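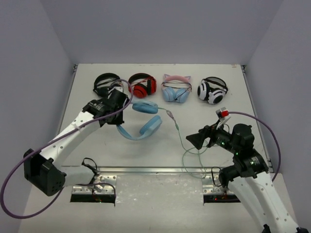 Ticket: Audio and transcript out of step after page 123
Product: Traleck Transcript Desk, with the Imine audio add-on
Opened by: Soledad Espinoza
Opened: 5 May 2021
Priority: High
Status: Solved (one item left open)

Soledad Espinoza wrote:

Hi Traleck folks! I'm a staff attorney at a small post-conviction clinic and I've got a sync problem that is eating my week. I'll try to put everything in here up front so we don't have to go back and forth about versions.

We have a client whose 1990s conviction is headed for an evidentiary hearing in November. The trial court in Wynne County finally released the audio from an earlier motion hearing, and I loaded it into Transcript Desk next to the certified transcript, which runs 454 pages. Imine is supposed to line the two up so I can click a line of testimony and hear it. For the first stretch it's wonderful. I click on the detective saying he never saw the lab notes, and there he is, saying it.

Then at page 123 it goes off. I click a line and the audio I get is 22 seconds further along. It doesn't get worse after that, it just stays 22 seconds ahead right through to the court reporter's certificate. I've checked on pages 130, 200, 311 and 440 and it's the same every time.

Why I care so much: two of the answers I need to quote are short ("I don't recall" and "No, sir"), and the witness says both of those things a lot. If the clip doesn't match the line, opposing counsel will have a field day, and they should.

Already tried, before you ask:

Logged out and back in. No change.
Different browser. No change.
Different computer (my paralegal's, which is newer than mine, grumble). No change.
Deleted the audio and uploaded it again. It took forever and landed in exactly the same spot.
Turned off the "trim silence" setting and ran Align again. No change, although I'm not sure the setting really saved.

The audio came from the court as one big file in the Ododell format, and I used your built-in converter. I have not edited it. I have the original on a read-only drive and I'm keeping it that way.

Bleddyn Nicholas (Traleck Support) wrote:

Hi Soledad, thanks for such a full report. A fixed offset that starts at one point usually means there's something in the audio that isn't in the transcript, or the other way round. Could you tell me what's happening on pages 122 and 123? Also, please don't send the audio itself yet if any of it is sealed.

Soledad Espinoza wrote:

Good instinct on the sealed part, thank you. I pulled up both pages. At the bottom of 122 the judge says "Counsel, approach," and then there's a parenthetical that says a bench conference was held off the record. Page 123 picks up with the judge telling the witness he can answer.

On the audio, in my copy, the judge says "Counsel, approach" and the next thing I hear is him telling the witness to answer. No gap at all. So my first thought was that the court cut the bench conference out, which would be fine, it isn't on the record anyway. But then the add-on should have nothing to trip on, right? Both versions skip it.

I also went and looked for other bench conferences to see if they do the same thing. There's one at page 58 and it's fine. On that one you can hear the white noise the courtroom plays while the lawyers whisper, and the sync holds right through it.

Bleddyn Nicholas (Traleck Support) wrote:

That's helpful. Can you play the original Ododell file in the court's own player, outside of Transcript Desk, and see if you hear white noise at that second conference too? Note the total running time in both places while you're there.

Soledad Espinoza wrote:

OK, so this took me a while, as the court's player only runs on one old laptop we have and it wanted updates first. And you were onto something! In the original there IS white noise between "Counsel, approach" and the judge coming back. I timed it with my phone three times and got 22 seconds each time. In the converted copy it's gone. The total running time of the original is longer than the converted one by the same amount.

So the court didn't cut anything. Your converter did. I'm not mad about it, I'm relieved to know, but you can see why I'd be nervous — I work on cases where somebody's freedom can hang on what was or wasn't on a recording, and a program that drops part of one without telling me is a scary thing. If I'd handed that clip over as a true copy I'd have been wrong and never known it.

Two questions. Why that conference and not the one at page 58? And is anything else missing?

Bleddyn Nicholas (Traleck Support) wrote:

Completely fair, and I've raised it with our audio people on exactly those grounds. Gisela Acuña is taking a look and will post here herself. In the meantime, please stop using the converted copy for anything you plan to file.

Soledad Espinoza wrote:

Already stopped. I've put a big note on the matter page so our law students don't grab it either. Santino Núñez, our investigator, has been making clips from it for his witness binder, so he's redoing those by hand from the original. He's being very nice about it.

While I wait I'm doing spot checks by ear with the old laptop, transcript on my lap, ruler under the line. It's slow but I will say I'm catching things. The transcript has "I didn't talk to him" on page 266 where I'd swear the witness says "I did talk to him," and I've listened to it so many times now that I don't trust myself. Clem Sutcliffe in our office is going to listen cold, without me telling him what I think it says. (If any other lawyers find this ticket one day, please do it that way. Once you've read the line you'll hear the line.) 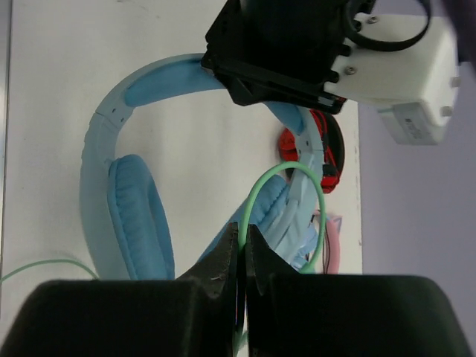
Light blue over-ear headphones on a white tabletop.

Gisela Acuña (Traleck Audio) wrote:

Hello Soledad, I handle the import side. I was able to recreate this with a test file. Ododell recordings keep each microphone on its own channel. When the clerk mutes every channel at the same moment, the recorder writes a marker and closes the segment, and the white noise is stored in a separate short segment. Our converter was reading that short segment as an empty one and joining the two sides together. At page 58 I'd guess the clerk left one microphone open, so no separate segment was made.

Imine then saw a time marker in the file header that still counted the missing part, which gave you the fixed jump. The trim silence setting has nothing to do with it.

Please try this:

1. Open the matter and go to Audio, then Import Settings.
2. Set Segment Handling to "Keep all."
3. Set Time Source to "File start." Do not leave it on "Header."
4. Upload from the original. The old converted copy can't be repaired.
5. Run Align again from page one.
6. Open the Import Report and compare the running time with the court's player.

Soledad Espinoza wrote:

Trying it now! Will report back.

Soledad Espinoza wrote:

Well, step 3 got me. I didn't see Time Source anywhere until I found the little "More" arrow at the bottom of the panel, so maybe mention the arrow in your help page. Everything else went smoothly.

Results: the running time now matches the court's player to the second. The white noise at 122 is back. I clicked lines on 123, 130, 200, 311 and 440, same as before, and every one plays what it says. I also tried both of my short answers and they're right where they belong.

The one thing that's gone funny is my exhibit links. We had 178 exhibits tagged to moments in the audio, and the ones after page 123 still point to the old times, so now they play too early. Is there a way to shift them all together, or am I about to lose an afternoon?

Gisela Acuña (Traleck Audio) wrote:

You can shift them in bulk. In Exhibit Links, filter by transcript page, select everything after the break, then choose Move Times and enter 22 seconds, later. Links before page 123 should be left alone. Save a copy of the list first.

Soledad Espinoza wrote:

Worked! I saved the list, moved them, and had one of the students check a handful against the exhibit log. There was a single link sitting right inside the bench conference, and I fixed that one by hand.

Clem also listened to page 266. He wrote down "I did talk to him" before I'd said a word. So did a student, separately. I'm going to ask the court reporter to look at her notes, and that's between us and the court, but I wouldn't have been listening that closely if the sync hadn't broken, so thanks for that, I guess?

For our own records, could somebody give me a short letter saying what the converter did and which files it affects? I'd like to have it with the case file in case anyone asks why there are two versions of the audio. We gave the first one to co-counsel in good faith and I've told them to destroy it.

Bleddyn Nicholas (Traleck Support) wrote:

Yes, Gisela is drafting it. It will name the converter version and describe the change to the segment setting. "Keep all" will become the default in the next update, and the Import Report will show a warning when any segment is left out. I'm marking the sync problem as solved and leaving the letter open as its own item.

Soledad Espinoza wrote:

Perfect. Please put the warning in red, or at least somewhere a tired person will see it — not under the "More" arrow! And could the letter go to my office address as well as the portal? The portal logs me out when I try to download anything bigger than a few pages, but I'll open a separate ticket for that one.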